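Spatula head keeps twisting on its handle (and smells of onions)

Search the help desk Search All topics

Posted by Igor Slanina, January
4 minute read

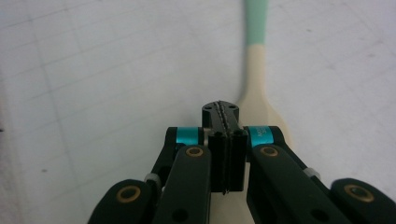 I bought the Vistine baking set for my sister's kitchen in the autumn and ended up keeping it, so I suppose I've only got myself to blame, but I'd really like to get to the bottom of this before I give up and buy another one. Most of the set has been lovely. The whisk is fine, the measuring spoons are fine, and the spatula is the one I reach for nearly every day (porridge, scrambled eggs, getting the last of the peanut butter out), so of course it's the one that's gone wrong. It's the cream one with the mint green tip on the handle, in case you need to know which colour I've got, and it's on the white surface with the faint grey grid lines. The trouble is that the head turns on the handle when I press on it. It's only a bit, maybe the width of a pencil line, but when you're scraping round a bowl of stiff dough you feel it go every single time and it drives me up the wall!

Order was with Skodgate, order number ends 504. Model is the Andum, the longer of the two they sell.

What I've done so far, in order:

First go. Pulled the head off (it comes off if you wiggle it, which I only found out by accident) and washed both bits in hot soapy water. There was some old batter down inside the socket, more than I'd like to admit to. Dried it, pushed it back on, and it felt solid for two days. Then it was turning again.

Second go. Took it apart, left it overnight on the rack so it was properly dry, and put it together in the morning. Better than the first time. It got through a batch of flapjacks with no bother and I was very pleased with myself. By the end of the week it was loose again.

Third go. I'd read on another forum that you can warm the head in a bowl of hot water so it softens and grips tighter as it cools. I did that with water just off the boil for a couple of minutes. No difference that I could feel. It may have made it easier to get on, and that isn't what I wanted.

The smell is a separate thing but I'm putting it in the same ticket, sorry. I fried onions with it once (once!) and now everything tastes very slightly of onion, and it's especially noticeable in custard. I've tried bicarb paste and I've tried leaving it on the windowsill. The bicarb helped a bit.

Can you tell me whether the head is meant to come off at all, and whether you sell it by itself? I don't mind paying for a new one. The handle has nothing wrong with it.

Igor

Reply from Pao-chu Au, Skodgate help desk, 10.40 am

Hello Igor, thanks for such a thorough write-up, it saves me asking a dozen questions. Yes, the head on the Andum does come off for washing. It should go back on with a firm push and you should feel it seat. If it moves after that, the usual cause is water or fat left in the socket, but you've already been through that and then some.

Could you try one more thing for me? Take the head off, wipe inside the socket with a bit of kitchen roll and white vinegar, do the same to the end of the handle, and let both dry for a full day. Don't use any oil to help it on. Please don't do the hot water trick again, as it can stretch the opening.

For the onion, put the head by itself on a baking tray in the oven at 170 for twenty minutes with the window open, and let it cool in there. Just the head, please, the handle mustn't go in.

Reply from Igor Slanina, 7.15 pm

Right, done both. The oven did the trick on the onion, I made custard specially to check and it tasted of custard. The kitchen ponged a bit while it was in there so I'm glad you said about the window.

The twisting is better but it hasn't gone. It holds for eggs and cake mix and still turns in bread dough. I think I probably did stretch it with the hot water, so that's on me. Could I have the new head please?

Reply from Pao-chu Au, 9.05 am

No trouble at all. I've put a replacement head through for you at no charge, in cream to match, and it'll come in a flat envelope in the ordinary post. I'll leave the ticket open until you've had a go at some bread with it.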